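Last touched in May by Arnulfo Puma, who got tired of answering the same messages. If your question isn't on the page, ask Xóchitl Sandoval. If your question is on the page, please don't ask Xóchitl Sandoval.

# Widine FAQ

## What does Widine do?

It takes recordings from hand-held grippers and turns them into episodes a policy can train on. In between it lines up the clocks, works out where each gripper was, guesses how far open the fingers were, and cuts the result into pieces with a start and an end. The training itself happens in Pacheco, which has its own FAQ and its own set of disappointed users.

## Why is everything in the docs about clothes?

Cloth is where our pose and segmentation code used to fall over, so cloth is what we test on. A mug has the decency to be the same shape on Tuesday's build as it was on the last one. A top with a collar has a different outline every time you pick it up, and the tracker has to cope with the thing it was about to rely on sliding away.

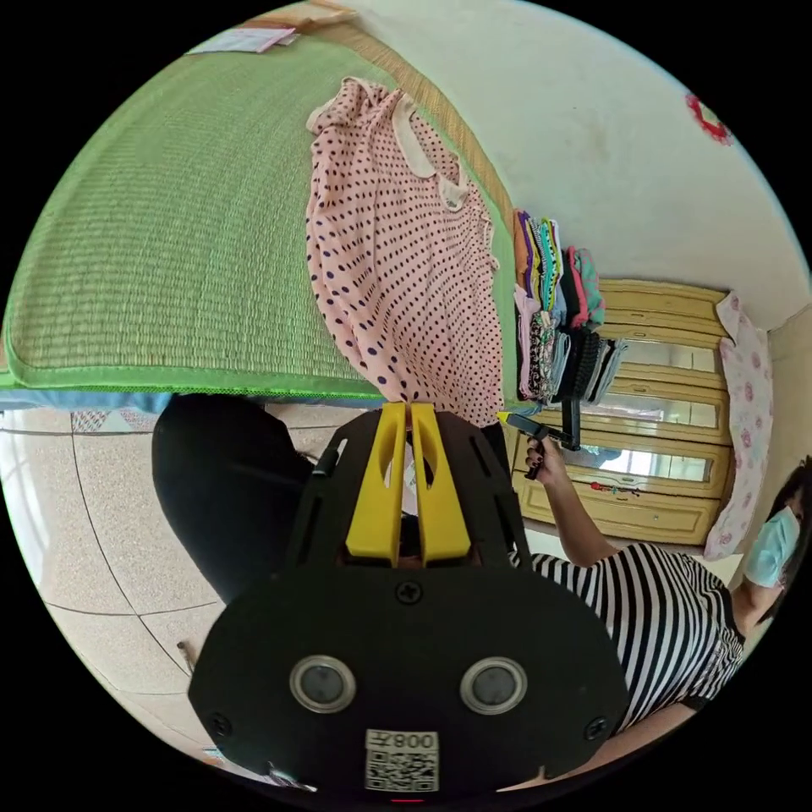 The practical result is that Widine never uses the garment as a landmark. Features that fall inside the cloth mask are thrown out before pose estimation. If you work with rigid objects you can turn this off with `mask_soft: false` and get a few more features for your trouble.

## Can I use two grippers at once?

Yes. Each one is recorded as its own stream and they are merged at import. You need to tell Widine which is left and which is right, in the session file, before you import. There is a command for swapping them afterward. It exists because Abundio Ayala once labeled an entire session backward, and it is called `swap-hands` because we talked him out of naming it himself.

## How does it know which gripper is which?

It reads the code on the body of the device and looks up the calibration stored under that ID. If the code can't be read, the import stops and asks. Earlier versions picked the most recent calibration and carried on, which felt friendly and ruined 40 episodes.

Upside-down labels are fine. The reader doesn't care about orientation, and the ID comes from the code itself, so the printed text next to it is for you.

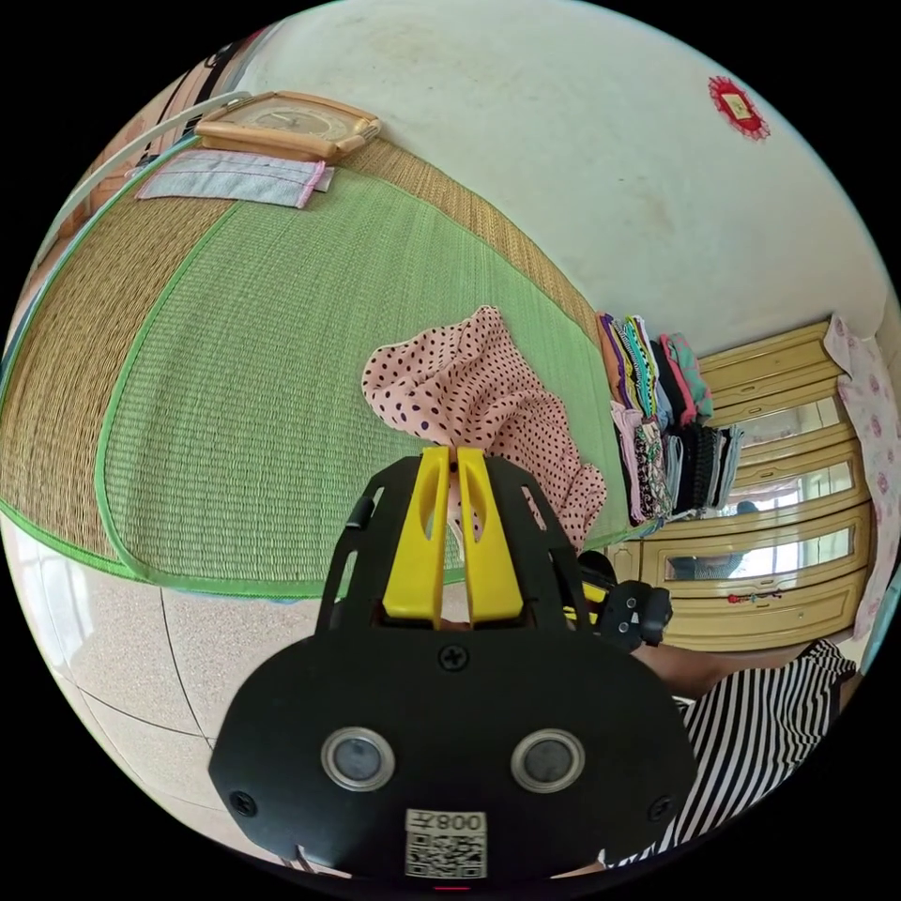 *Fingers nearly touching, polka-dot garment on the mat.*

## The finger width is wrong when the gripper is closed. Why?

Most likely your zero is off. Finger width is estimated from where the two yellow fingers sit in the view, and "closed" is whatever you showed it during calibration. If you calibrated with a scrap of fabric between them, Widine now believes that a scrap of fabric is zero. Rerun `widine zero` with nothing in the fingers.

If the zero is good and the width still jumps around, look for fabric covering a fingertip. We fill gaps of up to 103 milliseconds by interpolation. Anything longer gets flagged, and you decide whether you believe it.

## How does it decide that I've grasped something?

It guesses, with a number attached. The grasp detector looks at finger width, how fast the width is changing, and whether the pixels between the fingers move along with the gripper. All three have to agree before an event is written.

Thin cloth is the hard case: a single layer pinched between the fingers looks an awful lot like no layer at all as far as width goes. For that reason the motion check carries more weight when the session is tagged `cloth`. You did tag it, didn't you?
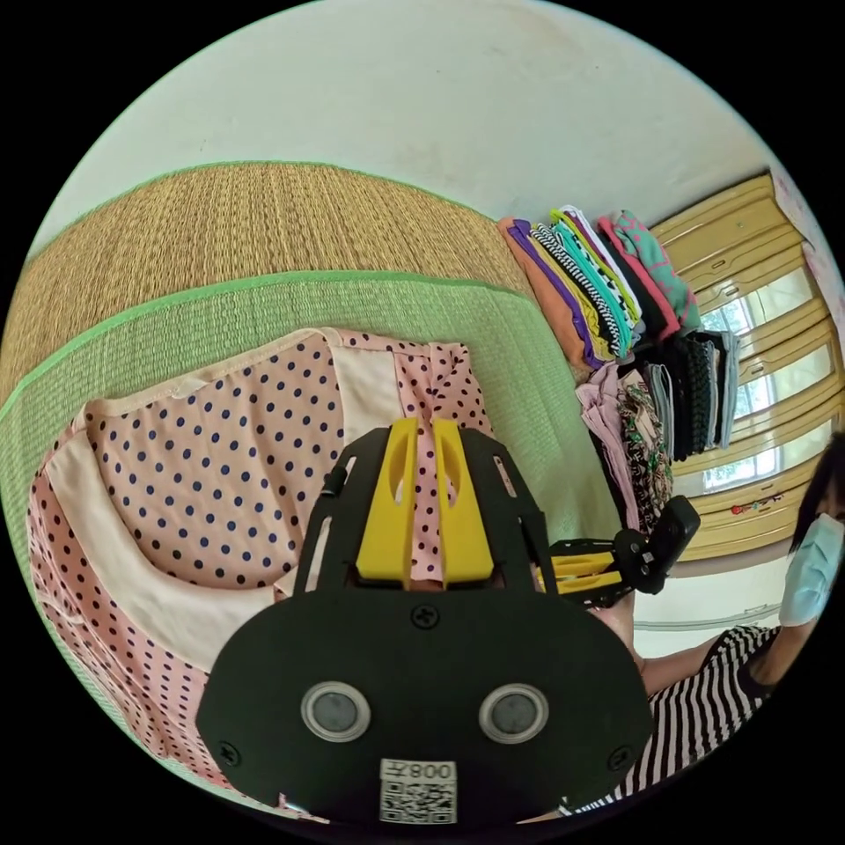 A grasp event stores the time, the width, the confidence, and which hand made it. It doesn't store which part of the garment was held. Refugio Magaña has a branch that tries to sort hems from collars, and on some evenings it does.

## Why was my episode rejected?

Open the report. It will be one of these:

- `LOST_POSE`: tracking dropped out for too long. Usually the gripper was pushed right up against something plain.
- `NO_EVENT`: no grasp was found. Either you didn't grasp anything or we missed it.
- `CLOCK_SKEW`: the two streams don't agree about what time it is.
- `SHORT`: fewer than 343 samples. You can lower the limit with `min_samples`, and people do, and then they write to us about jittery policies.
- `OTHER`: sorry.

## Does the operator in view spoil the data?

No, but you should mask them. With two hands going, one gripper will regularly see the other arm, and often a good deal of the person attached to it. A policy will happily learn that a striped sleeve predicts success. Run `widine mask --people` before export — it's slow, and it's still quicker than retraining.
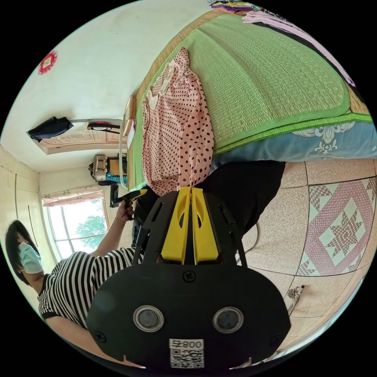
Masked areas are filled with flat gray. We tried blurring, then something cleverer, and Arturo Monti trained the same policy on all of them. Gray did best. The clever one took him most of a month, so please be nice about it if he brings it up.

The other gripper is left unmasked by default, as the planner needs some idea of where it is. Use `--mask-tools` if yours doesn't.

## How many episodes do I need?

For one garment on one surface we'd start with around 1000 and see what breaks. More surfaces will help you more than more episodes. Patterned mats are welcome; the fine ribbing gives the tracker plenty to chew on, though very repetitive weave can fool it into sliding over by one row. The `row_slip` warning catches most of those.

## Can I replay an episode on a real arm?

`widine replay` will send the gripper path to any arm with a Palell driver. It checks reach, joint limits and speed, and refuses if any of them fail. People move their wrists in ways that arms find upsetting, so expect refusals.

`--force` was removed. The person who used it knows why.

## Does it work with Melus files?

Import, yes. Export, partly: poses and widths go across, grasp events don't. There's an open ticket with a long and increasingly short-tempered discussion underneath. Patches go to Refugio.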